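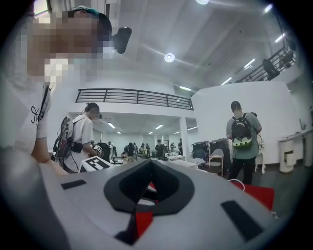

Home | Guides | Handheld Rigs | Faults | Contact

Tracking dropouts on paired hand-held grippers: how to find the cause

By Kristýna Baláž, Kollitari
Updated 1/10/20

In January we lost most of a shift to one fault. Out of 74 recordings made at Stosolside, 37 had a stretch where the position of the left gripper jumped sideways, froze, and then came back somewhere else. The operators saw no warning. The fault only showed up when the files were replayed in Stinent.

The steps below are the ones we used to track it down. Do them in order and change one thing at a time.

What you need

- Both grippers and the backpack they record to
- A flat marker board
- A table you can walk all the way around
- Shim, version 2 or later, for reading the logs

1. Stop and keep the bad files

Don't delete anything yet. Copy the bad recordings to a separate folder and write down which backpack and which pair of grippers made each one. Our first guess was a bad battery, and the notes ruled that out in a few minutes.

2. Look for the jump in the log

Open one bad file in Shim and go to the first jump. Ours was at frame 688. Check whether the marker was lost before the jump or after it. If it was lost first, you have a visibility problem and can go to step 4. If the marker was still being read, suspect the cable.

3. Check the cable

Put the backpack on and let the cable hang the way it does in normal work. Start a recording, then bend the cable gently near each connector. A dropout that follows your hand means a worn cable. Replace it - tape won't hold for a full shift. Power down before you unplug anything.

4. Check the marker cubes

Wipe the printed faces with a dry cloth and look for scratches, lifted corners and glare. Then hold the grippers level, side by side, with the jaws pointing forward over the table. Stay still for a slow count of ten and save the recording as your baseline.
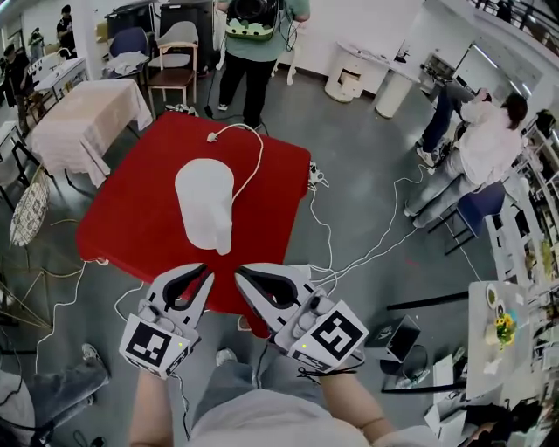
5. Repeat with movement

Reach across the table, cross one gripper over the other, and turn each wrist outward. Compare this file with the baseline. On our left gripper the marker was lost every time the wrist turned past a certain angle. One edge of the cube had lifted, so the printed face was no longer square to the body.

6. Refit and calibrate

Seat the cube, tighten it, and run the full calibration with the board. A quick calibration will keep the old offset.

Trip hazard

Operators watch their hands and forget their feet. Before step 5, move power cables away from the table or cover them. Have a second person stand by during the test and call stop if a cable catches.

If the fault comes back

Send us the log, the baseline file and the gripper number. Leave the cube as it is until we reply.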